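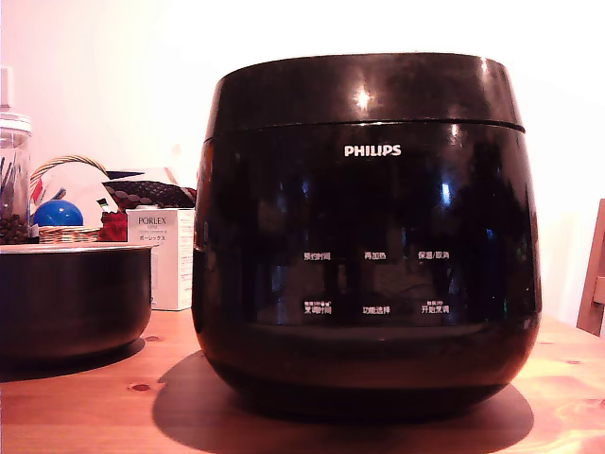
Rice cooker with its lid closed and a dark cooking pot beside it on the table.

Household robots: frequently asked questions

Can a robot cook rice for me yet?
Parts of it, in a room it has been set up for. Picking up a pot, placing it in the cooker, shutting the lid and pressing a button are four separate jobs to a machine, and each can go wrong in its own way. Nobody at Karam would leave one alone with dinner.

Why start with a rice cooker?
The cooker already does the cooking. What is left is fetching, placing, closing and pressing, and those same movements turn up in most kitchen chores. Glossy black surfaces are also a fair test, as reflections can confuse the cameras a robot relies on.

Can it read the buttons?
Reading printed labels is one of the easier parts now, in Chinese as well as English. Knowing which button to press for the meal you want is harder. Pressing it firmly without pushing the cooker across the table is harder again.

What can two-fingered grippers hold?
Boxes, handles, cloths and most things with an edge. Smooth, curved metal is more awkward, and small changes in the angle of the fingers matter a good deal.

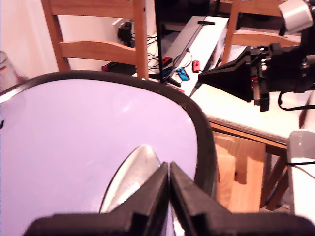

Answers by Suha Fakhoury and Charoen Sriwong, Karam home robotics pages. Updated 2/27/24

How often does it get a chore right?
It depends on the chore. In our August trials at Kindumville we ran one task, putting a pot into a cooker, 100 times. It was done without help in 70 of them. A person doing the same job would expect to manage it every time.

Is it faster than doing it myself?
No. The pot task was given a limit of 300 seconds, and slow, careful runs used most of it. Speed can be turned up, but mistakes go up with it.

Will it work in my kitchen?
Probably not without more training. A different table height, stronger sunlight or a cooker with another kind of lid can be enough to stop it. Homes vary far more than shop floors do.

What about shops and small workshops?
They are further along. Idside has six packing benches where arms move goods from tray to box, and the trays never change. Dalal Masri, who runs the benches, still keeps a person on each shift to clear jams — mostly bags that have slipped or folded over.
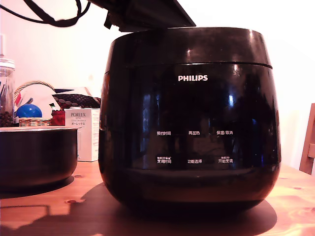

Are lids a problem?
Yes. A hinged lid swings on a path the arm has to follow, and it may need a push at the end to catch. We treat opening and closing as two tasks and score them separately.

Can I buy one?
We do not sell robots. Saswood lends test arms to colleges and small firms, and Sawsan Hijazi handles those requests. Please say which chore you have in mind and send the measurements of your worktop.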